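Last updated: July

I have been putting off the box under the stairs for so long that I'd stopped seeing it (you know how it goes, you step round a thing every morning until it becomes part of the house). But on Sunday it rained, the kettle was on, and I tipped the whole lot out and made a start.

Most of it had come with us from the old flat in Hondcombe. There were 12 batteries of doubtful age, a bag of curtain hooks, and 9 keys that fit nothing we own. I can throw away paper quite happily, but plastic bits defeat me. A wheel must belong to something, mustn't it? And if I bin it, the something will roll out from behind the sofa the very next day, missing a wheel!

So I've settled on a rule, which is that every stray thing goes into one shallow tray and stays there for 60 days. If it hasn't been claimed by then, off it goes, to the recycling if it can be and the charity shop if anyone could love it. Drinks cans don't get the 60 days, of course, they only need carrying to the right bin, though they do seem to creep in with everything else.

It's the mixture that slows me down, I think. A crumpled green Coca-Cola can, a black wheel with spokes, a little yellow block, a blue container with a smiling woman on the label, and every one of them wants a different decision.

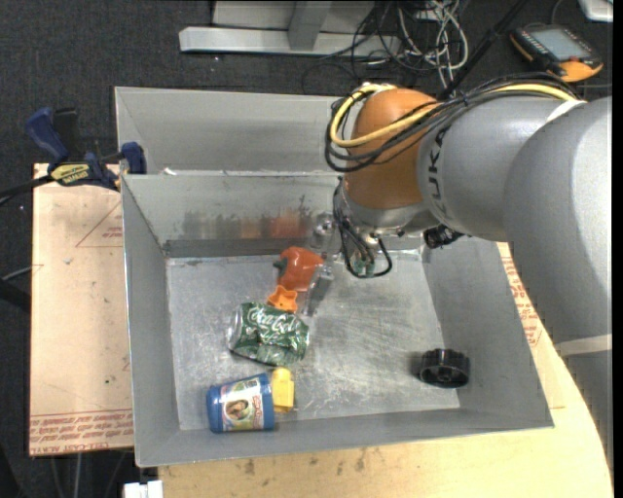 Ewurabena Darko wrote back that 60 days is far too generous, and that in her house odd toy parts get 2 weeks and a warning. She keeps the wheels, though, all of them, in an old biscuit tin, and says they have come in handy more often than the keys ever did. I may have to find myself a tin.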